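4. Equipment plan and budget

Our group had 175 dollars left for the second half of the project, after the January order to Sterora. The arm and the perforated table belong to the Vaughan lab, so we only had to plan for the tool, the test pieces and the work surface.

We compared a two-finger gripper from Flutska with a plain rod. The gripper was over budget and had a lead time of 30 days. The sorting task only needs blocks to be pushed across a board, so we chose the rod.

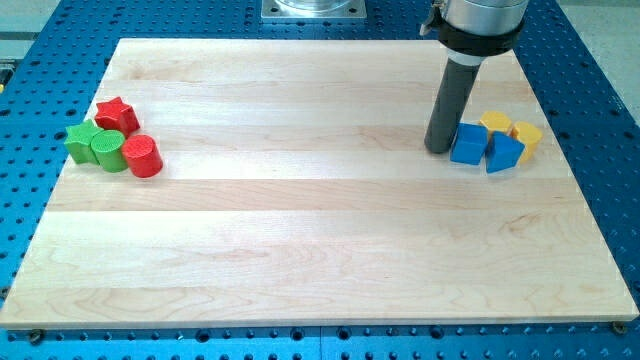 Project Reports, Vol. 8, No. 2

The wooden board lies flat on the table, with small fasteners close to its corners, and the blocks are grouped with red and green on the left and blue and yellow on the right. We want a spare set of blocks in the next order, plus a second rod.

The remaining money is held for a replacement collar from Sedov. If the collar is not needed by the end of term, it will go toward a second board.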